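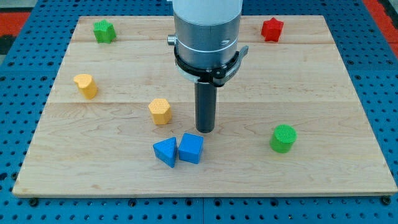
Week 6 notes. Chores: can a machine do them yet?

Lecturer: Ashton Partington. Tutorials: Bogdan Ghiță (Wednesday group, room change, check the board outside the office)

Typed up fast after the lecture so excuse spelling. Slides go up when the projector laptop is fixed.

Where we got to last week

Finished the bit on fixed automation. Machine does one motion, part always arrives in the same spot, everyone's happy. Bellamy bottling line was the case. Remember the guide rails: most of the cleverness is in the metalwork and hardly any in the program. This comes up again below.

Question for this week

Short version: can you buy or build something that tidies a kitchen bench, folds a basket of washing, or packs a mixed carton at the end of a shift? Answer as of this course: bits of it, some days, with help. Rest of the notes is the detail.

1. What counts as a chore

Working definition (use this one in the assignment, not the dictionary): a job where the things aren't where you left them, nobody wrote down the steps, and a person judges whether it's finished.

Home: clearing a table, loading a dishwasher, sorting socks, wiping a bench, putting toys away.
Shop floor: kitting, bin sorting, restocking a trolley, sweeping swarf, unpacking mixed cartons.

Note the overlap. Kitting and putting toys away are near enough the same job. Different pay.

2. Pushing before grabbing

Beginner mistake is to think everything starts with a hand. Watch yourself clear a table. Lots of sliding, nudging, herding crumbs with the side of your palm. A plain rod can do a fair bit of this. Coloured blocks on a flat board are the usual stand-in: stars, a heart, a hexagon, a cube, a cylinder, and you ask for "the yellow heart next to the green star" or similar.

Why it's harder than it looks:
- push off-centre and the block turns as well as slides
- friction is never the same across the whole board, seams and grain count
- blocks that sit close together move together. Try to shift a cube when a triangle is nearly touching it, you'll probably shift both
- two things can share a colour. "The yellow one" isn't an instruction if there's a heart and a hexagon
- a rod can't pull. To bring something back you have to go round behind it

Last one is the tutorial exercise. Draw the path, tip of tool only, for moving a cylinder from the right side of a board to the left with other blocks between. Pencil please. Bogdan will want to see the detours.

What it teaches about real chores: look, small move, look again. A person does this without noticing. Old style program does one look and one big move, and is wrong by the end of it.

3. Picking up

Rigid things of known size: good. Boxes, tins, mugs with the handle on the near side.
Shiny or clear things: still a nuisance. Depth cameras see through the glass or get a blob.
Soft things: poor to middling. A towel has no fixed shape so "where is it" doesn't have a short answer.
Things in a heap: depends who stacked the heap.

Gakora trial (reading pack, second article). Mixed drawer of utensils, arm had to sort into trays. 757 attempts logged. Don't memorise the success rate, what I want is the failure table. Most of the misses were two utensils lifted together, then the ladle. The ladle gets its own paragraph. Read it.

4. The whole job vs the step

This is the exam-ish bit so slow down.

A step at 95 per cent sounds fine. Ten steps in a row at 95 and you finish the whole job clean about six times in ten. Clearing a family table is way more than ten steps. So either each step gets very very good or the machine notices its own mistakes and has another go. Second option is where the progress has been. Re-trying is cheap with a wooden block. Not cheap with a full glass of milk.

Ask of any demo:
- how many steps in a row without a person stepping in
- who put the things out, and did they know what the robot likes
- was the video sped up
- what happened on the next run

5. Shop floor is ahead, but why

Skimton packing site, the visit in February for those who came. Two arms on the returns bench, one person minding both. Points from my notes:
- lighting is theirs to control. Your kitchen gets afternoon sun
- floor flat, bench bolted down
- odd items go in a grey tub for the person. It's allowed to give up! Home machine that gives up leaves you with the dishes
- cost spread over two shifts. A home unit works maybe half an hour a day

The minder told us the tub used to fill by morning tea and now lasts till lunch. Good anecdote, not data. Don't cite it as data.

6. Home, where we are

Vacuuming floors: done, more or less, cords excepted.
Mowing: done on simple yards.
Washing dishes: solved years ago by a box with a door. Loading the box: no.
Laundry: washing yes, folding slow. Grillcombe's folding bench does a T-shirt in the time it takes to get bored, and someone has to lay the shirt down roughly flat first.
Tidying: labs only. A living room has thousands of objects and strong opinions about where they live.
Cooking: single dishes with prepped ingredients. Prep is the chore, so.

Somebody asked about whole humanoid machines. We'll do them in week 9. For now: legs aren't the bottleneck, hands and judgement are.

7. Language

Telling a machine what you want in ordinary words has come a long way in a short time. "Put the red star by the blue cube" is workable on a board. "Make it look decent in here" isn't, you'd have to know whose mother is visiting. Also useful: correcting mid-task. "No, left a bit." A system that takes corrections on the go is easier to live with than one that has to be restarted, even if it scores lower on paper. My view, argue with it in tutorial.

Assignment 2

Choose one chore you did this week. Up to 3000 words, not counting the table.
- list the steps as you really did them, including the ones you went back over
- mark each step push, grasp, carry, wipe or judge
- say which could be done by a machine now, with a source
- say what you'd change about the room to make it easier, and whether you would put up with that change
- one failure you'd accept and one you wouldn't

Marks favour honest step lists. Last year half the class wrote up making toast and skipped finding a clean knife.

Hand in on paper or through the portal, either's fine. Late rules in the unit outline.

Reading before next lecture

Gakora article, all of it. Bellamy chapter, first half only, skip the conveyer maths. Bogdan's sheet on friction, he has spare copies.

Next week: who fixes it when it breaks.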